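Sponsoring a fiancée: does my part-time income count?

Madalena Matos
I'm a US citizen and want to file for my fiancé, who lives in Mesirgate. I make a bit over the line at my day job, but only because of 800 a month from weekend work at a laundromat. Will they count it? The form has one box for income and I have 2 incomes, which seems to be more than the form was hoping for. Also, we've met in person only once, last January. Is once enough?

Ravindra Nishad
Once is enough if it was within the two years before you file. Keep the boarding passes. My wife and I sent 66 pages of chat logs, mostly about soup, and the officer asked about none of them.

Weekend work counts if you can show it. Pay stubs, a letter from the boss, last year's tax return with the money on it. If you were paid in cash and the tax return has never heard of it, you have a different problem.

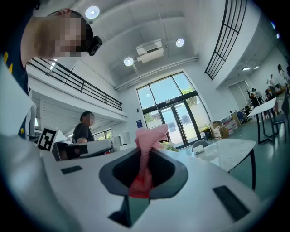 Savings can help too, at least at the green card stage – they look at the gap between what you earn and what you should earn, then want several times that in the bank. I had 3000 in mine and was told, politely, to find a joint sponsor. My brother-in-law signed and has mentioned it at every dinner.

İlker Kozan
just get a lawyer. my cousin did it himself and it took forever

Canan Polat
Check the date on the form before you mail it. They sent mine back for being an old edition, with a very nice cover letter.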